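Yvonne Catterall
Notes on the Leltine planner, mostly about grasp approach. Simulated kitchen, left arm on the yellow container.

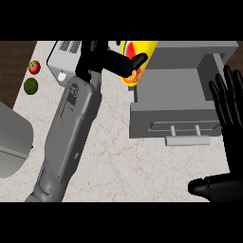
Beat Schwaiger asks whether the open hand on the right is in the planner's collision model as well, or only the arm doing the reaching.

Both are. The idle side is a fixed obstacle for the length of the plan. That was a change in April. Before it, each arm planned as if it were alone, and we caught overlaps in a check afterwards.

Collision shapes: the appliance next to the container was one solid box until last week. Its inside is hollow, so a box throws away good space. Now it is split into 7 convex pieces.

Cost of that: planning time went from 60 ms to 86 ms on my desktop. I can live with it. The replan loop can't, so it still gets the box.

The approach direction is sampled in the container's own coordinates, then filtered by wrist limits. Most samples die at the wrist filter – very few at collision.

Seed 1885 is the one I keep for regression. It gives a path close past the toaster, and any mistake in the margin setting shows up there first.

The margin is set per object in the Trirkov config file. If you leave it out you get zero, with no warning. I have a patch for the warning, not merged.

Next is moving the wrist filter ahead of inverse kinematics. Branch is up, tests fail on two cases, both with the left arm near full stretch.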